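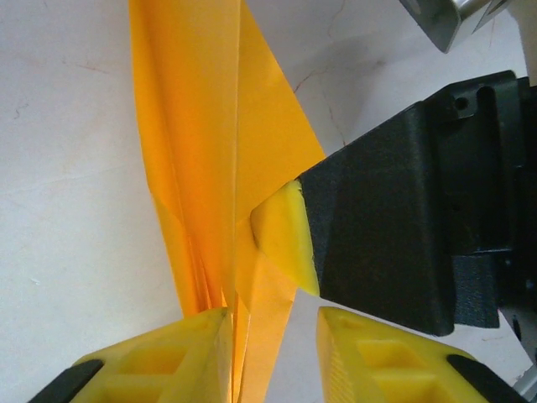

Mar 11, 2026, trial unit, evening notes

Tired, writing this fast before it goes out of my head. Trial of the Skindotix finger kit is into its second week. The loan runs to April, then it's buy it or box it up. Price on the quote is 2831 for the set, plus shipping, and Workden want to charge separately for the support line. Will argue about that tomorrow.

Paper all day. Started late, compressor next door was going and I couldn't hear myself think. Had to redo the hand-eye calibration, the old file wouldn't load after the update. Lost most of the morning to that. Note to self, keep a copy of the calibration somewhere that isn't the machine. I have written this exact note before.

Orange sheet with two arms on it. Yellow fingers on the low end where the folds bunch up, the black gripper with the pale pad coming in from the right. Layers are the hard bit. Fingers want to take the whole stack or just the top one, and what I need is to be able to ask for either. The brochure says "handles delicate sheet goods" and then has one photo of a cardboard box. Edges at the bottom look chewed, small tears or bent corners, hard to say which. Won't show that sheet to the Gökçe people. They make gift wrap and they will look at the edges before they look at anything else.

Force setting. Manual gives a scale up to 70 with no units. Emailed to ask what units. Got back a link to the manual.

Tried 6 to begin with because that's what the quick start card says for paper. Wrote the rest in the log so not copying it all here. Need to go thru the log properly, I labeled two runs the same.

Lunch at the desk, bad soup.

Afternoon was better. Got the teach mode going without the tablet, which is a real plus and I should say so in the write-up. You hold the button, move the arm, let go. Anyone on the Daltlow line could pick that up in a morning. Their current machine needs a laptop and a person who likes laptops. If the kit gets bought that is why, more than the fingers.

Cons so far: the cable exits on the wrong side for our mount. Software asks you to log in again after every restart. Spare pads sold only in packs and the pack price isn't on the quote anywhere. Asked twice.
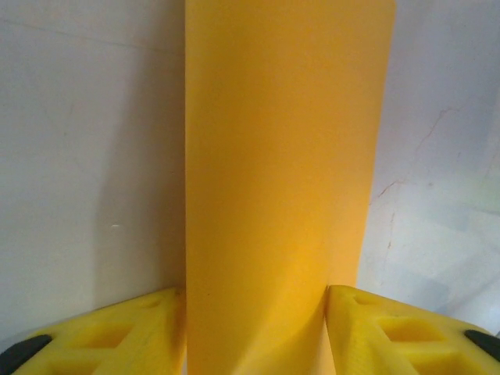

Vision side, which is the part I'm paid to worry about. The wrist camera is part of the package and I'd half decided it was an extra to pad the bill. Changed my mind some. You get both fingertips in the picture the whole time, so lining up on a part is easy by eye. But yellow fingers, and then a plain yellow-orange panel standing up right between them, no marking on it at all. The fingers are a bit greener and lighter and that's all the color filter has to go on. Why would you only sell them in yellow. Asked if there's a gray version, they're "looking into it". Could tell the software to go by shape, the cutouts in the fingers ought to be easy to find. Have a go at that first thing, before anybody needs the bench.

Question for the write-up is who it's for. Gökçe want 3000 sheets a shift and I don't see it, not at the speeds I've been running. Daltlow do short runs, lots of changeovers, stiffer parts. Better fit. I'd reccomend it there with a second set of pads thrown in and the support line for the first year at no charge. For Gökçe I'd say wait, or pay for a proper sheet feeder and stop asking a gripper to be one.

Still to do: rename the two runs, chase pad price, backup the calibration file, find out who has the long hex key. Order more orange paper, same weight as last time. Call Workden before ten.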